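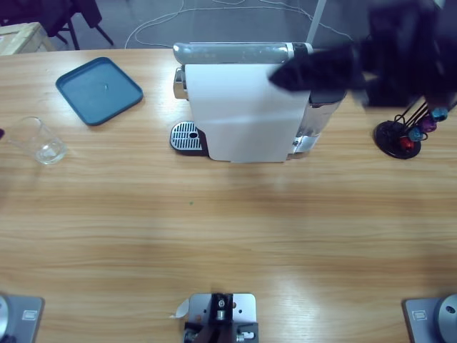

Why capsules, came the question from Kwok after my last report, when a plain old drip pot would make more coffee for less money and wouldn't leave a pile of little shiny cups behind? Fair enough, and I promised a proper reply in this one, so I'll start there and then get to the rest.

We tried the drip pot. It was in the building before I was, and it made a perfectly decent coffee at 8 in the morning and something like roofing tar by 10. The trouble at Drallotgate is that people come through in ones and twos all day long. Somebody drops in from the sewing room at 9, then it's quiet, then a couple of people wander down at lunch, then quiet again until the language class lets out. A full pot suits a crowd, and we don't get a crowd. I was pouring half of it down the sink most days and it hurt every time. With the capsule machine you make one cup when one person wants one cup, and it tastes the same at 4 in the afternoon as it did first thing.

The little cups left behind are a real problem and I'll get to that further down.

Where we are

The coffee corner has been open since March. That's a bit behind what I told you in the proposal, and the delay was all down to the table. The first one we had was a folding thing with one leg that liked to let go without warning. I didn't want hot drinks on it. We finally got a solid wooden one, light colored with a nice warm grain, and I love it more than a person should love a table. I've put a coat of oil on it and I'm going to do another before the winter. If you come by and smell something nutty, that's the oil and not the coffee.

The machine is the one from the proposal, white front with a silver bar along the top. I picked it mostly for the water tank, which you can see through from the side. That sounds like a small thing but you'd be amazed how many people will press a button on an empty tank and then go looking for somebody to complain to. With a clear tank they get it right away. I had one complaint in the first week, and that was from me.

Next to the machine there's the blue tray (teal, if you ask the sewing room, and they have opinions). It was bought for used spoons and sugar wrappers. What's happened is that everybody uses it for carrying drinks over to the seats by the window, and then it comes back, or it doesn't, and I go and find it. I'd like to get a second one the same size so that one can stay put and the other can travel. They're cheap and there's room in the budget.

Capsules live on the wire stand on the other side. I went back and forth on this! My first plan was a drawer under the table, all neat and out of sight, and then I noticed that people ask far fewer questions when they can just look at the colors and choose. So now I put a few out at a time and keep the boxes in the locked cupboard in the hall. The downside is that somebody has to top up the stand, and that somebody is usually me. The upside is that the last bag of coffee we had in this building walked off on its own, and nothing like that has happened yet with the capsules.

Money

You gave us $1000 for the year. About 400 of that went on the machine, the stand and the tray together, all in the first order. The table was a donation and cost us nothing but the oil and a very sweaty trip up the back stairs. Capsules are coming out of the rest. I buy them through Drullow, who supply most of the small cafes in Stivholm, and they let me have the mixed case at the price they'd normally charge for a bigger order. I asked nicely. I also asked twice.

Drinks are free, as we agreed, and there's a jar for anyone who wants to chip in. I was nervous that a jar would make people feel watched, so it's off on the windowsill and not right beside the machine. Some people put in a coin every time and some never do and that's exactly how I hoped it would go. What's in the jar buys milk. It has covered the milk so far, with one bad week when I bought the fancy oat kind by mistake and had to top it up out of my own purse. I'm not claiming that back, I drank most of it.

I haven't touched the amount we set aside for repairs. I'd like to keep it that way until at least the end of the year, and if it's still there I'd ask you to let us roll it over into capsules.

How people use it

More talking, is the short version. You asked for something firmer than that, I know. What I can tell you is that the sewing room and the language class have shared a hallway for years and I don't think they'd ever said more than good morning. Now they wait for each other's coffee. Two of the language students have started bringing in hemming and getting it done in trade for help with a phone contract. None of that was in my plan, and I'd put it at the top of the list if you asked me what the money has bought.

Mornings are busiest. I moved the opening back to 9 after the first month, as the building heating doesn't really get going before then and people were standing around in their coats looking sad. There's a gap in the early afternoon and I use it for cleaning.

Not everyone wants coffee. I should have seen that coming. A good number of our regulars are older and have been told to cut down, and one lady only ever wants a glass of cold water and a sit. So we keep drinking glasses out as well as mugs, short ones with a heavy base that don't tip easily. I'd like to add tea. A kettle would do it, and a tin of decent tea bags, and I've put that in the requests at the end.

What went wrong

The drip tray. It's a metal grate with slots, and it does the job fine, but the bit underneath fills up faster than I expected and for the first few weeks I didn't know I was supposed to pull it out and empty it every day. You can guess what happened to the first coat of oil on my table. There's a pale ring there now that only I notice. It gets emptied at lunch and again at closing and we've had no more floods.

The water here in Stivholm is hard, really hard, and the machine needs descaling more often than the booklet says. I bought the cheap descaler first and it left a taste that went on for days. I've switched to the proper one. It costs more, and I've moved a little money out of the "sundries" line to cover it, which I hope is fine with you. Shout if it isn't.

Mugs disappear. I don't have a solution. They turn up on stairs, in the restroom, once in the coat closet inside a boot. I do a walk around at the end of the day and bring back whatever I find.

And the used capsules. Drullow take them back for recycling, but they want them emptied and rinsed, and I underestimated how tedious that is. For a while I had a bucket under the sink that I was frankly avoiding. What's working better is doing it straight away in the quiet afternoon hour - pop the foil, knock the grounds out, rinse, into the bag. The grounds go out to the planters by the front door. I can't swear the geraniums like it but they're alive, and last summer they weren't. It's still the job I'd most happily hand to somebody else, and I do think it's a fair mark against capsules. I didn't want to pretend otherwise in a report where I've spent a whole paragraph defending them.

What's next

There are three things I want to get done before the next report. First, the sign. Right now the instructions are a sheet of paper in my handwriting and people keep asking me what it says. One of the language students has offered to do a version with drawings, so it works for anybody whatever they read, and I've said yes please.

Then the seats by the window. They're the old ones from the meeting room and they're too low, people get down into them and then can't get up with a hot cup in their hand. I've found a set of four taller ones going secondhand across town. I need to go look at them before I say any more, the photos were very dark.

Last is a slightly longer day. The evening group on the second floor has asked if the corner could stay open until they've finished, and I'd love that, but it needs a second person who knows how to empty the tray and lock the cupboard. I'm showing two people the ropes now. One of them is already better at the descaling than I am.

What I'm asking you for

A yes or no on the kettle and the tea, out of the current budget and not extra.

A yes or no on the second tray.

Your thoughts on rolling over the repairs money, no rush on that one.

And come visit, any morning after 9. Use the side entrance at Drallotgate, the front door is sticking again and you have to hit it with your hip. If the stand looks a bit bare when you get here just say so and I'll go get the key.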